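Bin Picking (Robot Learning)
Last edited in February. By the Habte reference desk

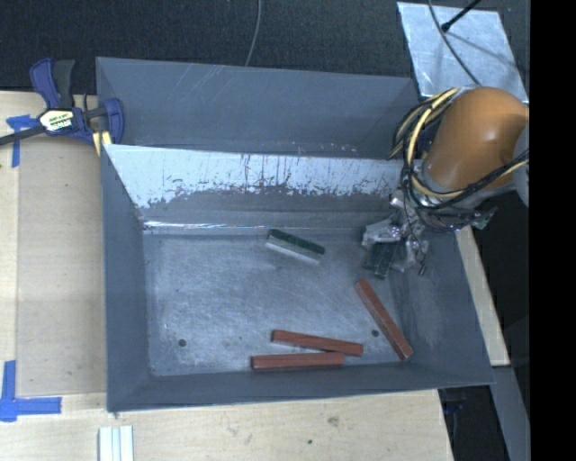
A robot arm and gripper over a divided metal bin with four loose bars on its floor.

Bin picking, in robot learning, is the task of lifting loose objects out of a container with an arm. It is among the most common tasks for which example data is gathered, and the examples are used to train a learning system to choose its own grasps. The term is older than the learning approach. Factories used it for systems that matched camera images against stored drawings of a part, and many still do.

The task is often described as nearly solved. That claim rests mostly on results from test setups whose bins, lights and parts were picked by the people doing the testing, and it should be read with that in mind.

Setup

A typical collection station has an arm, a gripper, a bin fixed so that it cannot slide, and at least one camera that stays put. Clamps are widely used to hold the bin, and tape on the table is a common way of marking where things go. If the bin moves between sessions, the examples from before and after the move no longer agree about where the walls are. Project notes do not always say whether this was checked.

Bins are usually plain boxes, but sloped walls and dividers are popular. A slope sends objects back toward the floor of the bin, so fewer of them end up leaning in a corner where the gripper cannot reach. This makes collection faster. It also makes the task easier than the one found in most warehouses, where containers have straight sides, and reports seldom dwell on the difference.

Objects are often simple blocks or bars in one or two colors. Long bars are harder than they look. A gripper that takes one by the end may tip it, and two bars lying close together can leave no room for a finger. Short blocks forgive more. A data set made mainly of short blocks will tend to give better numbers than one made mainly of long bars, even if the system trained on it is no more capable.

Gathering the examples

There are three usual methods.

In remote operation, a person drives the arm with a hand controller or a second, smaller arm, and the motion is recorded. The examples are of fairly high quality, but they carry the operator's habits. Someone who always approaches from the right will produce a system that does the same, and the habit may go unnoticed until the bin is moved against a wall.

In scripted collection, a program picks a spot, closes the gripper and records what happened. Most early attempts fail. Supporters argue that failures are useful, and there is something to this, although the argument is also handy for anyone with a large number of failures to report.

In mixed collection, the trained system runs on its own and a person steps in when it gets stuck. This is now the preferred method in much published work. Its weak point is the stepping in. Operators differ in how long they wait, and a run rescued early is sometimes entered in the log as a success.

Labeling

Each attempt needs a label. The simplest is whether the gripper held something after it was raised. This can be read from the width of the closed fingers, from a force sensor, or from a picture of the bin before and after. All three make mistakes. A finger-width reading cannot tell one thin bar from two stuck side by side. A before-and-after picture can miss an object that was lifted and dropped back in nearly the same place.

Hand labeling catches some of these errors and adds others. When two people label the same attempts they do not fully agree, and a data set that gives no figure for this has probably not measured it.

Size and its uses

Data sets are most often compared by number of attempts, which says little without the number of different starting layouts. The Kosudo set is a fair example. It contains 1,578 attempts, a respectable number for one arm. Its notes list 50 starting layouts, each used again and again with small changes. Whether that amounts to 1,578 examples or to something closer to 50 depends on what the set is for. For learning to close a gripper on a bar, the larger number may be fair. For learning to deal with a new heap of parts, it is hard to defend.

The Tidero project took the opposite path, with fewer attempts and a fresh layout for every one. Its authors reported that a system trained this way did better on unfamiliar bins. The comparison used 20 test layouts, all of them prepared by the same team, and the gap was small enough that a handful of lucky grasps could explain it. No outside group has published a repeat of the test.

Resets

After the bin is emptied it has to be filled again, and the way this is done shapes the data more than most papers admit. A person putting parts back tends to spread them out. A machine that tips them in from above tends to heap them in the middle. Some stations have the arm drop each part back in after picking it up, which saves labor but means that every layout is partly the arm's own work. The system then learns from arrangements it made itself - usually ones with plenty of space near the drop point.

The Peva station used a divided bin for this purpose, moving parts from one side to the other and back again. The method ran without help for up to 10 hours at a stretch, according to the project's own account. The same account mentions stops for parts that had left the bin, but gives no count of them.

Wear and drift

Collection is hard on equipment. Metal bins pick up scratches and worn patches that change how light falls on them. Cables loosen, and gripper pads lose their hold. These changes are slow, and a system trained over many weeks may be learning from what amounts to several slightly different stations. Some researchers consider this a benefit, on the grounds that variety helps. That may be so, but variety that was not planned or recorded is hard to tell apart from plain neglect, and it cannot be repeated by anyone else.

Criticism

Three complaints come up regularly. The first is that success rates are given per attempt, so a system that drops a part and then picks it up on the second try can look either good or bad depending on how the tries are counted. The second is that the last part in the bin, usually the hardest because it has often ended up against a wall, is left out of some tests. The third is cost. Fitting a bin with a feeder that delivers parts one at a time is often cheaper than teaching an arm to cope with a heap, and studies in favor of learning rarely include the feeder in their comparison.

Defenders reply that feeders must be rebuilt whenever the part changes. This is true of many feeders. It is also true, so far, of many trained systems, which need new examples when the part, the bin or the gripper changes. How many new examples are needed is the question that matters most to a buyer, and published answers vary too widely to be of much use.

Related articles
Gripper types
Remote operation of robot arms
Parts feeders
Success rate (robotics)
Data set drift
Kosudo set

Contact the editors | Copyright Habte Reference | Back to top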